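Ketercombe Evening Program
Managing Your Week, Handout 5: Rest and Recovery
Revised May 31, 2022

Bring your week sheet from Handout 4. We will use the evening column first.

1. Two kinds of tired

Physical tiredness usually shows up in the muscles and eases with food, sitting down and a night's sleep. Mental tiredness is harder to spot. You reread the same line, put off small decisions, or get short with people at home. A weekend can produce both, and one may hide the other. Write P, M or both next to each evening on your sheet.

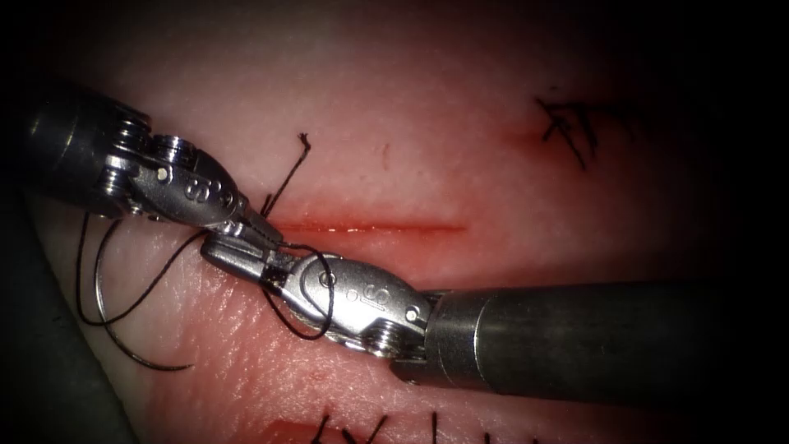 One comment on the March version was that the letters didn't help much on days spent looking after children, when everything felt like both. In that case write both, and add which one you noticed first.

2. Short breaks

Set aside 20 minutes on each working day. Put the break before the hardest part of the day if you can choose. Looking at your phone does not count for this exercise. Walking, lying down, or sitting outside all do. If you miss a break, leave the box blank and don't make it up later.

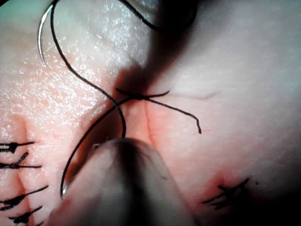
Fig. 2. Practice pad with black suture thread.

3. Getting used to a new load

People coming back to yard work, exercise or a full schedule often do too much on the first good day. Pick a level you could repeat tomorrow and keep it there for a week. After that, change one thing at a time: how long, how hard, or how often. 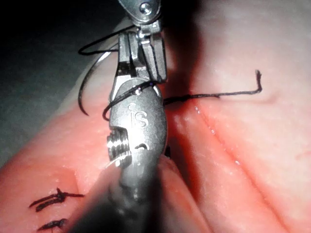 Keep the bedtime fixed while you do this. If both the load and the sleep change in the same week, the sheet won't tell you which one made the difference.

For next time: fill in seven evenings and read pages 20 to 22 of the Plisura workbook. Skip the exercise on page 70 for now.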